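Tratetti Supper Night moves to March

February 18, 2019

Well, it's official, the Tratetti supper night isn't happening this month after all! I called the hall this morning (twice, the line was busy) and the new date will be in March, once the kitchen floor is finished. Tickets you already have are still good, so please don't throw them out like I nearly did.

Price is the same as last year, $8 for adults and $5 for kids, and you pay at the door if you haven't bought ahead. 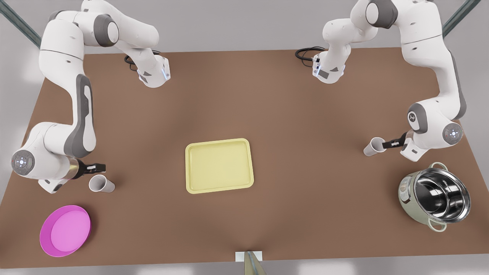 The money goes to new stoves, and the goal is $2000. We're already halfway there, with $1000 from the fall bake sale sitting in the bank, so one good crowd could do it. Foltent is lending us the big tent again in case of rain, and Urasport is letting people park in their back lot after closing. Go in by the Rolland Street side, the front gate will be locked.

Soup, two kinds of noodles and that lemon cake everybody fights over are all staying on the menu. I've been told there may be a bean stew too, and I'm hoping hard.
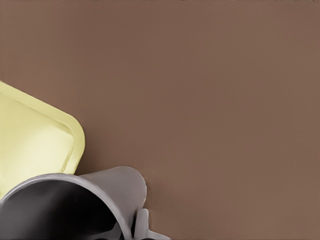
Still looking for cooks

We're short on people for the early shift, mostly chopping and washing up. You eat free if you work it, and the company is great!
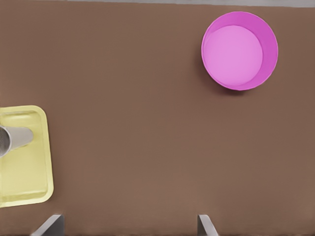 Hanne Juntunen would like to see the doors open earlier this time, as families with small kids had to leave before dessert last year. I'm all for it, and I'll post the hours as soon as the hall gives them to me.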